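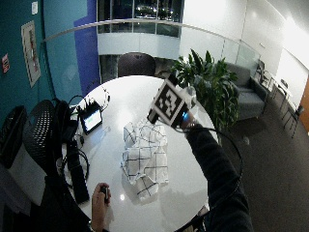

Handheld device with its square marker, and the checked cloth waiting on the table.

I keep getting into the same argument about cloth folding, so let me have it in writing. The Drondside people collected 273 demos with a handheld device, no robot arm in the loop, and trained their folding policy on those alone. It managed 76 percent on cloths it had never met. Lovely number! But everybody quotes the 76 and skips the part I care about, where Lalit Awasthi threw out every demo that started from a neatly laid cloth.

I think that's the result. A crumpled start forces the person to hunt for a corner, and the hunting is what the policy needs to see (my own Bisow runs had almost none of it, and boy did it show). The Sadosano folks say you can get there with more data. Maybe, but I've sat through those evening sessions and my wrist votes for messier cloth.

My one gripe is the testing: 10 cloths, 10 tries each, all on one table. I'd like to see it on a bedspread.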